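We use cookies to make this site work better. By continuing to browse you agree to our use of cookies. Accept | Manage settings

How long do people wait for lunch at Mirnstead? My project report

I picked this topic because I was hungry, which my supervisor Elaine Lins says is a fine way to start a project. I wanted to know if the line at the Quintana snack bar moves faster when the menu is shorter. Everybody I know complains about that line (me included!), but I couldn't find anyone who had timed it.

So I sat by the door with a stopwatch and a notebook through most of August. I logged 1,127 orders, then threw out the ones where I missed the start or the end, and that left me with 838 good ones. Lindalva Siqueira helped me on the busy days – she is way better at spotting who joined the line when.

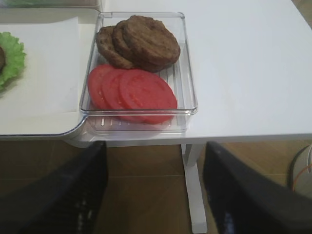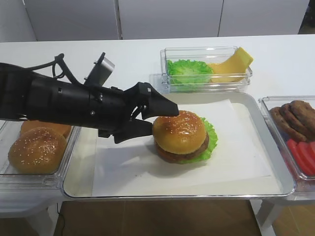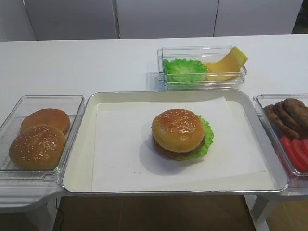

Burger patties in a clear container (first), and an assembled burger on paper in a tray (second and third).

The short menu had 10 items and the long one had a lot more, with all the sandwich options added back in. On short menu days the typical wait was 2 minutes less. I really expected the kitchen to be the slow part, but most of the extra time went by at the register, with people staring up at the board and changing their minds (I do this too, sorry to everyone behind me).

There are some problems with my numbers. The card reader went down one afternoon and I kept those orders in, and Elaine thinks I should have dropped them. I also never asked people if they already knew what they wanted, so next time I'd add a quick question at the door and start before noon, when the line is still short enough to talk to people.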